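Unit 3: Working with fittings that hang from overhead
Course notes, revised 12/18/20

These notes go with the practical on overhead panels, hanging rods and the small parts that go on them. Read them before you come to the bench. The wall chart in the Samuel room uses the older names for the parts, so go by the names given in this unit.

1. The rod

A hanging rod has a mount, a drop and a lower end. The mount is fixed to the underside of the panel. The drop is the straight part. The lower end may be plain, or it may be bent to make a handle. We use two makes on the course, Dokell and Kokby. The Dokell rods are stiffer. The Kokby rods will spring if you pull them sideways, and you should let them settle before you do anything else.

Before touching a rod, look up at the mount and follow the drop down to the lower end. Check your reach. If you have to lean back to see the mount, you are standing too close to the wall.

Bring the hand up from below and close it on the part at the side. Keep the other hand open and clear of the rod until it is wanted. 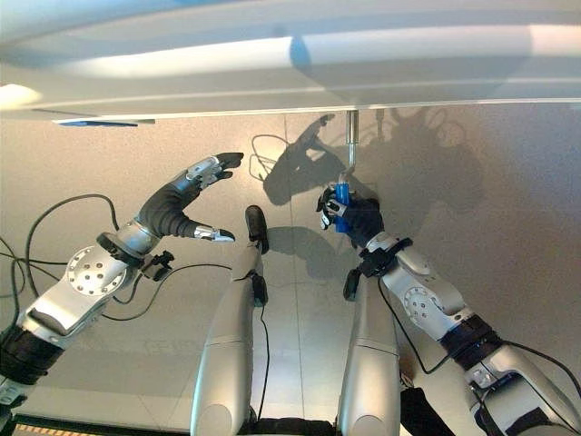 Morfudd Bevan asked whether the second hand should steady the rod while the first one takes hold. On the Dokell rods, no. A second hand pushes the drop out of line and the part then binds. On the Kokby rods it is allowed, but hold high up, close to the mount, and let go before you pull.

2. Holding a small cylinder

Put the thumb on one side and the fingers on the other. Grip across the middle of the length. If you hold too near one end, the cylinder tips as soon as it meets any resistance, and you will have to start again. Squeeze enough to stop it turning and no more.

Change your grip only over the tray. Parts that go on the floor are put in the reject box and entered on the Waltora sheet.

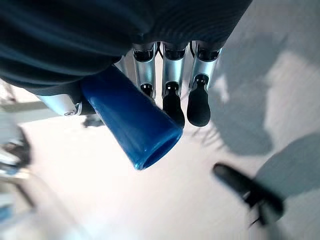
Turn the wrist slowly when you want to bring the cylinder upright. Move from the elbow first and make the last small correction with the wrist. Most marks lost in the April assessment were for doing these two the other way round.

3. Bent handles

An L-shaped handle gives you a drop, a bend and a short lower length. Take hold of the lower length. Close the grip fully before putting any load on it, and pull in line with the drop. 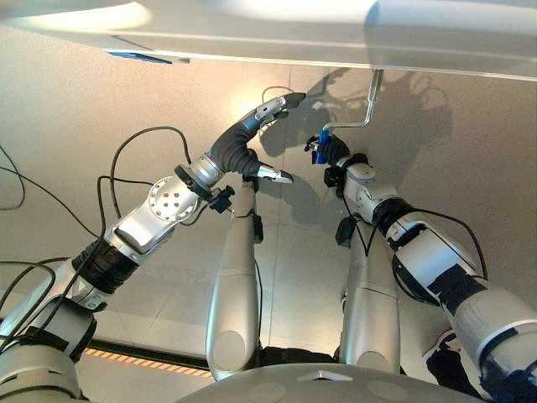

Release in the reverse order: take the load off, open the grip, move down and away. Wait for the rod to hang still before the next attempt.

For the log, write down the make of rod, which hand you used and whether the rod moved at the mount. Log sheets go in the tray by the door.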